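**Picking up a toy is not tidying a room, home-trial firm says in year-end results**
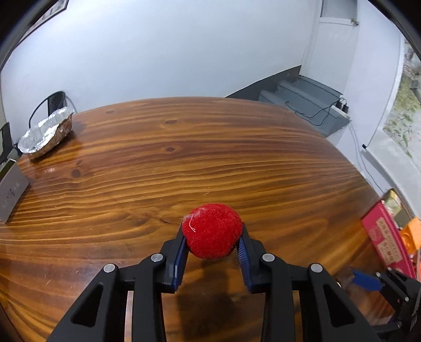
DILTON, December 2025 – Buvov, which tests household equipment for retailers, today published the results of its first round of chore trials with gripper-based systems. Its advice to stores is to hold off on promising customers a machine that cleans up after them.

The trials covered 232 attempts at everyday jobs on ordinary tables and counters. Of those, 103 were finished without a person stepping in. Soft items such as a fuzzy ball went best: two padded jaws can close on one and lift it clear of a polished tabletop. Crinkled foil, cables and half-open boxes were another matter, and most tables have some of those on them.

"A good grip makes a nice video," the company said in a statement. "Our customers want to know who puts the ball away, and so far that's still the parent."

Buvov also takes issue with the word "autonomous" in sales material. It wants sellers to state how often a person had to help, and with which job.

The full report, 72 pages with four tables of results, is available to retail members on request from the Buvov press office in Dilton.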